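The Pudding Problem

At Stamcombe, a student robotics club has spent a season teaching two arms to tidy a shelf. Whether they have learned anything depends on whom you ask.

The score sheet taped to the door of the robotics room at Stamcombe has three columns: task, attempts, and one headed "counts?" with the question mark underlined twice. Most of the arguments I heard during my visits were about that third column.

The club is a student project, open to anyone in the engineering program who can get through a two-hour introduction without falling asleep. Its members are preparing for the Faltow Challenge, a contest in which teams write software for a pair of robot arms and then submit it to be run on household chores. The early rounds happen entirely in simulation. The shelf is a computer model, and so are the arms and the groceries. A team can make it to the last stage without ever having bought a screw.

I had gone expecting noise. What I found was six people looking at laptops, a kettle, and a long discussion of friction.

"Parents come on the open evening and ask where the robot is," said Corina Brunner, who runs the club and teaches the control course that feeds it. "I point at the screen. You can watch their faces go."

I have some sympathy for the parents. The case for simulation is easy to make, and everyone at Stamcombe made it to me. It's cheap. An arm that swings into a cabinet at full speed costs a restart. You can run the same task all night while the building is locked. The case against it is duller and comes up less often, which is that a simulated box does only what somebody told it a box does. Cardboard in the real world gets soft at the corners. Lids stick. A shelf board bows a little under a row of cans, and the gap above it isn't what it was last month.

The task the club has been stuck on since August is called Fetch and Place. The software gets the name of a product, has to find it on the shelf unit, take it out without knocking over its neighbors and set it down on another level. Damian Baumgartner, a third-year student, showed me the starting position on his laptop and left it paused while we talked.

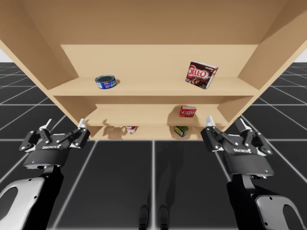

Starting position for Fetch and Place: the tuna can and the Jell-O box share the upper shelf, with both grippers open.

Baumgartner is a good explainer and a bad salesman, a combination I came to like. The can, he told me, is the easy one. It's round and short, and the fingers can close on it from almost any side. The pudding box is where the club loses its points. It stands at a slight angle, and the software likes to assume that a box faces front. It reaches in square, catches a corner, and the box turns or goes over.

"So we taught it to look at the angle first," he said. "Then it got worse at cans."

That is the sort of sentence that never makes it into a robotics press release. The club's best result so far is 47 attempts with 11 clean placements, and even that number needs a footnote. Siiri Raudsepp, who keeps the score sheet, wanted four of the 11 thrown out. In those runs the item ended up on the correct level but had been dragged along the board to get there. The contest rules say "placed." She thinks dragging isn't placing. Two of her teammates think it's fine if the judges think it's fine.

Raudsepp told me she had joined to build things with her hands and still hadn't. She said it without much bitterness. She has learned to read a log file, she has learned what a bad grasp looks like in a table of numbers, and she has become unpopular at meetings. "Everyone wants to show the good video," she said. "I keep asking how many videos there were."

It's a fair question to put to the contest as well. Faltow's promotional material talks about students "solving the home," a phrase I read several times in the hope that it would improve. The prizes are paid for by Nedelcu, a maker of warehouse equipment, and it isn't hard to see what a warehouse company gets out of it. For the price of a trophy and a dinner it meets every graduating student who can make an arm pick up a box. Brunner doesn't dispute this. She says her students need jobs, and that a recruiting fair with a deadline teaches them more than a recruiting fair without one.

Parveen Sandhu is less patient. She was in the club two years ago, reached the final round, and saw her team's code run on physical arms for the first time in front of an audience. It had done nearly everything right on the screen. On the day, she said, the arm stopped short of the shelf and closed its fingers on air, over and over, until somebody ended the run.

"The lighting was different," she said. "That was the whole explanation we got." She now works at Fasdale, where she tests packing machines, and she says she trusts nothing she hasn't seen fail in person.

I asked whether the club had been a waste of her time. She thought about it for longer than I expected. No, she said, but she would have liked to fail earlier, in a room with fewer people in it.

There is now a plan for that. Gion Lehner, the lab technician, has been building a plain shelf out of scrap board, and Brunner has asked the department for a few weeks with a real arm before the next final. The request hasn't been answered. Lehner built the shelf anyway. It leans a little to the left, and Raudsepp has asked him not to fix it.

On my last visit Baumgartner had a new version running. It took the can on the first try, and he didn't look up. Then it went for the box. Raudsepp pulled her chair over and uncapped her pen. The fingers closed, the box came up off the board, swung a little, and went down one level lower, upright.

"Counts," said Baumgartner.

"Run it again," said Raudsepp.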